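## Berge Walking Guide to Street Ironwork and Ceramics, second edition

The second edition of the Berge guide extends the scheme to 26 routes, each concerned with the small fittings of the city: coal-hole covers, boot scrapers, enamel number plates, tram-wire rosettes. It is published by Tivano as a ring-bound volume with a folding map, and was assessed over one month, November, on seven of the routes.

The entries are the strength of the work. There are 2,857 of them, arranged by street, and each records the foundry or pottery where this is known. The Flamska quarter is treated with particular care. Its rosettes, long assumed to be replacements, are traced to the first tramway contract, and the argument is set out with proper references. Dates are given plainly, and doubtful ones are marked as such.

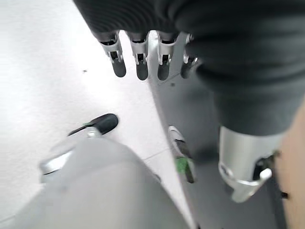
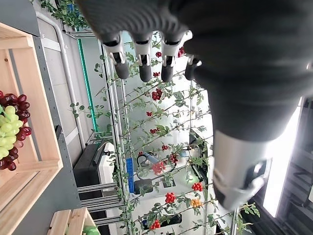 The map is less satisfactory. Side passages are unnamed, and the route numbers are printed in a grey that cannot be read under street lighting. Route 7 directs the walker through a courtyard which is locked after four in the afternoon – a point the text does not mention. The index lists makers but omits materials, so that a reader interested only in glazed tile must search page by page.

Sigrun Sjöberg takes a different view of the map, writing that she walked the Lurkodar routes with it folded in her pocket and found the street-by-street directions sufficient without it. She would sooner see the money spent on the index, and asks that the enamel plates be given a section of their own.

The volume is recommended for reference libraries and for residents. Visitors with a single day may prefer the abridged edition of about 100 pages, which keeps the Flamska entries in full.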